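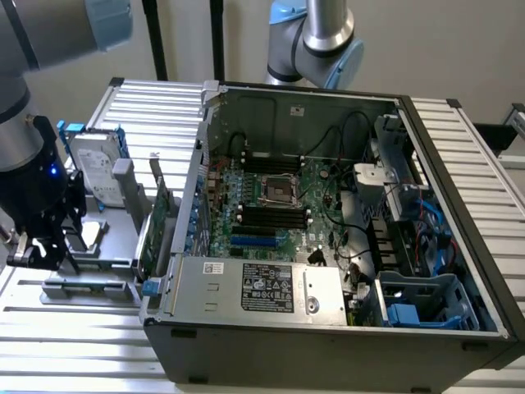 作業ノート 2022-12-13
ゲルキク(Gerkik)港湾労働史・読み合わせ

今日はとにかく収穫が多かったので、頭が熱いうちに書いておく。文章が走っているのは勘弁してください。

缶詰工場のストライキの続き。前回までは会社側の資料、つまりŞimşekoğlu缶詰の賃金台帳と港の管理事務所の日誌しか読めておらず、「7月に騒ぎがあり、やがて収まった」程度の筋しか見えていなかった。今日ようやく組合側のビラ綴りに入れた。これがすごい! 紙は薄いし、活字はつぶれているし、裏の印刷が透けてきて読みにくいのだが、一行ごとに人の声がする。

ビラの読み
綴りの前半は要求書の下書きとその刷り上がり。下書きでは要求が6項目、刷り上がりでは5項目になっている。消えた1項目は、魚の入荷待ちの時間にも賃金を払えというもの。下書きのほうは鉛筆で囲んであって、横に「船の連中と相談」と書き込みがある。

この「船の連中」はZandia汽船の荷役夫のことだと思う。管理事務所の日誌に、同じ週に荷役夫が缶詰工場の門前に集まったという記述があった。前回は見物人だろうと軽く流した箇所で、完全にこちらの読み落とし。待ち時間の賃金は荷役夫にとっても切実な話だったはずで、別立ての共同要求に回すつもりで外したのではないか。まだ推測です。でもそう読むと、あとのビラに急に「岸壁の兄弟たち」という呼びかけが増えることとよく合う。

刷った場所はBunitz印刷所。奥付はないが、飾り罫の右端が欠けていて、同じ欠けが同じ年の夏祭りの番付にもある。番付のほうには印刷所の名前がちゃんと入っている。この照合は本当に楽しかった。ルーペを覗きながら声が出た。

台帳との突き合わせ
賃金台帳では、スト期間中の欄は空白ではなく斜線で消してある。斜線が引かれているのは詰め込み場と釜場で、蓋の仕上げ場は途中まで普通に記帳が続く。全工場が一斉に止まったという後年の記念誌の書き方は、少し丸めてあるようだ。仕上げ場は遅れて加わった、と書くのが今のところいちばん正確。

遅れた理由はまだわからない。仕上げ場は女性の名前が多く、日給ではなく出来高で払われている。出来高だと止めたときの減り方が違うので、そこで迷いがあったのかもしれない。台帳だけでは気持ちまでは読めないから、聞き書きのほうを当たること。

集会の人数の件。ビラでは広場に2,000人、日誌には「相当数」とだけある。組合のビラは景気よく書くものだし、事務所は小さく書きたがるものなので、どちらも地の文では使わない。引用として出典つきで並べる。ここは前に原稿で混ぜてしまって直すのに苦労したので、みんなも気をつけてほしい。

聞き書きテープ
午後は聞き書きの書き起こしを2本。どちらも話し手の希望で名前は出さず、記録では「釜場の娘」「荷揚げの息子」としている。

「釜場の娘」は、母親が前掛けのポケットに組合費の受領票を縫い込んでいた話をしてくれている。洗濯のたびに糸をほどいて、また縫う。そんな手間をかけてまで持っていたかったんだなあと、何度も巻き戻して聞いた。展示に使えるなら、この一節はぜひ音で流したい。文字にすると、笑いながら話している感じが落ちてしまう。

「荷揚げの息子」は歌を覚えている。ビラに載っている歌詞とは二番が違っていて、テープのほうには工場の汽笛をからかう文句が入っている。ビラに載せるには具合が悪くて差し替えたのか、あとから港で歌ううちに変わったのか。どちらでもおもしろい。方言の部分が聞き取れず、書き起こしは傍点のまま残した。ゲルキクの古い言い回しに詳しい人、助けてください。

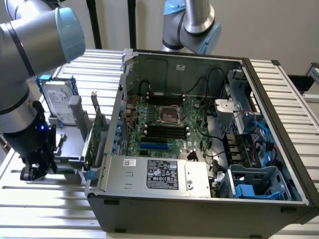 表記について
会社名はŞimşekoğluと原綴りで書く。台帳の表紙は記号の落ちた綴り、ビラは音だけ写した綴りになっているが、引用の中だけ元のままにして、地の文は統一。Zandiaは汽船会社の名前であって地名ではない。索引の下書きで地名に入っていたので移した。

「争議」と「ストライキ」は使い分けたい。要求書を出してから妥結までの全体が争議、実際に仕事を止めた期間がストライキ。今の年表はここがごちゃごちゃで、読み直すと自分でも混乱する。

「労働者の日」の催しとの関係
町の催しがこの争議の記念日として始まったという説明をよく見かけるが、今日読んだ範囲には裏づけがなかった。日付がずれているうえ、初期の番付は漁の安全祈願が中心で、組合の名は寄付者の欄に小さく出るだけ。行列に組合旗が加わるのはもっと後になってからだ。

がっかりする話ではないと思う。祈願の行列に缶詰工場の人たちが少しずつ自分たちの旗を持ち込んでいった、という流れのほうがずっと追いかけがいがある。旗の図柄の変化だけで一章書けそうな気がしてきた(書きすぎないこと)。

次にやること
ビラ綴りの後半を読む。妥結の条件が出てくるはず。
仕上げ場の出来高の欄を、前の年の同じ月と比べる。
Bunitz印刷所の注文控えが残っていないか問い合わせる。ビラの注文主が書いてあれば大当たり。
歌の二番をもう一度、今度はヘッドホンを替えて聞く。
記念誌の「一斉に」の出どころを探す。先に出た新聞記事の孫引きかもしれない。

追記。綴りを箱に戻すとき、後ろのほうに鉛筆書きの紙が挟まっているのに気づいた。炊き出しの当番表らしく、釜場と岸壁の組が交互に並んでいる。共同要求の話とつながるかも! 次回はここから始めます。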